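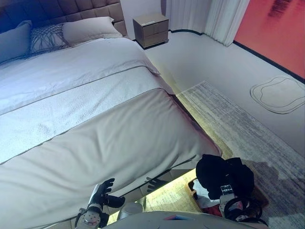 About Huren

Huren is a bed-making, folding and bedroom tidying service. We look after furnished apartments and guest rooms in Dratetow and the streets behind Macaraeg Road, and we have 17 people on the payroll. We would like to tell you we're passionate about linens. We aren't sure anyone is passionate about linens. We do think most bedrooms are made harder to look after than they need to be, and we get paid to deal with the result.

Why we started

The firm began after one of us spent a winter cleaning rentals for a large agency and was handed a 40-page manual on how to dress a bed. It had a section on karate-chopping cushions. Guests, as far as anyone could tell, threw the cushions on the floor and went to sleep. We kept perhaps two pages of that manual and built a price list around them.

Last year we made up 1,097 beds. Of those, 489 had a runner across the foot, and we have yet to meet an owner who could tell us what a runner does. The usual answer is that it protects the duvet from suitcases. Maybe so. Suitcases seem to go wherever the guest puts them. We'll lay your runner straight and level, and we'll charge you for the extra minutes, and if you ask whether you need one we'll tell you what we think.

What we do

A standard visit covers stripping and making the bed, pillows, surfaces by the bed, clothes left lying about, and a look under the bed with the light on. Lit bed bases are popular in the newer apartments here. They look nice in the evening. They also show up every sock and every bit of fluff, so if you have one, expect us to spend longer on the floor.

We don't iron duvet covers on the bed. We don't spray anything on the pillows. Scented linen spray is one of those things that people buy once and then feel obliged to use up, and a good many guests dislike it.

We leave the top of the nightstand clear unless you tell us otherwise. A lamp is fine. A bowl of decorative balls will be moved to a drawer, and you will find it there.

Clothes

Most of the trouble in a bedroom is clothing. Beds are easy: they have four corners and stay where they are. A shirt dropped on the bed could be clean, worn once, or headed for the wash, and we can't tell by looking. We have tried the systems sold for this, with colored baskets and hanging tags. They worked for the people who were already tidy.
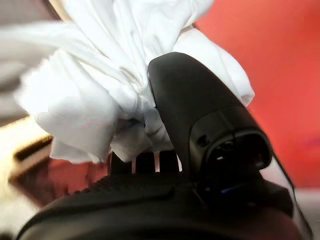
White cloth, bunched up and waiting for a decision.

Our own rule is dull. Anything on the bed gets picked up, shaken out and folded on the bed, darks in one pile and whites in another, with care labels tucked in. Nothing goes to the wash unless you've asked for laundry service. Nothing goes in a closed drawer unless you've told us which one. Owners who want more than this should write it down for us, in one place, in words we can read.

We do not offer the "file fold," where shirts stand upright in the drawer like paperwork. We tried it for a season. The first shirt comes out beautifully and the others fall over. 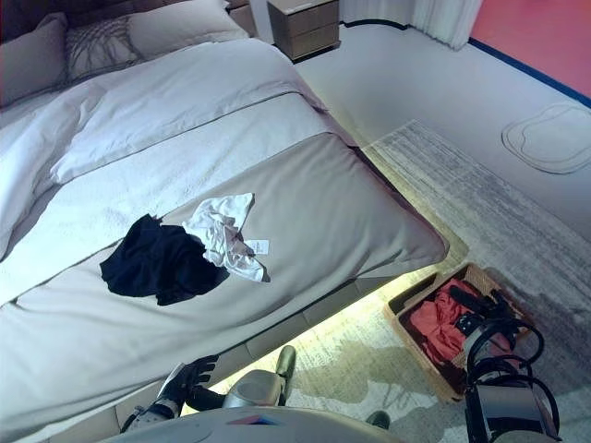 Page last changed: July

Prices and the Emov plan

Single visits are priced by the room. The Emov plan is our regular arrangement, billed monthly, and it saves you money only if you'd be booking us at least twice a month anyway. Please do that sum before you sign up. Several customers have switched back to single visits on our advice, which was bad for us and fine for them.

Rugs are included, up to a point. We vacuum them and square them to the bed. Stains are extra and we don't promise results, whatever you may have read on other firms' pages.

Where to find us

Our office is at 1051 Macaraeg Road, up the side stairs. The bell works if you press it hard. Someone is at the desk from 8 a.m. until 2 p.m., and after that the phone goes to a machine that we do listen to. Keys can be dropped in the gray box by the door, in an envelope with the apartment number on it.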